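Chasing Walleye on the Vurnport Breakwater

I'd fished Vurnport for six years before I tried the breakwater after dark, and I'm still a little mad at myself about it. All those summers I was hauling a boat out past the shipping channel while the walleye were cruising in close – right along the rocks, in water you could wade!

Benito Vidal is the one who talked me into it. He grew up two streets from the harbor and he fishes the wall from March until the ice comes back. "Bring less stuff," he told me on the phone, so of course I showed up with two rods and a bucket.

Where to stand

The wall runs out 750 feet from the parking lot at Wirley Point. Most people walk straight to the light at the end and crowd up there. Benito stops 200 feet out, where the rocks bend and the current pushes baitfish into a pocket. We had it to ourselves until almost midnight (well, us and the mosquitoes).

What to throw

Shallow stickbaits, slow. Slower than that. I kept cranking like I was after pike, and Benito kept catching fish. He throws a Briredetti in plain silver and lets it hang between turns of the handle, and the hits come on the pause. I finally got the hang of it and landed three, the best one a fat 25-incher that I admired for a second and let go.

Take a spare reel if you've got one. Sand gets into everything out there, and I had mine apart on the kitchen table the next morning.

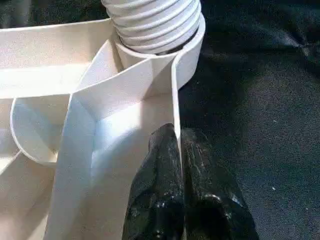 Getting there

Parking at Wirley Point is free after six. The bait shop on Urquhart Street stays open late in summer and sells licenses, coffee and a very decent egg sandwich. Wear boots with real grip, bring a headlamp with a red setting, and keep the long-handled net where you can reach it.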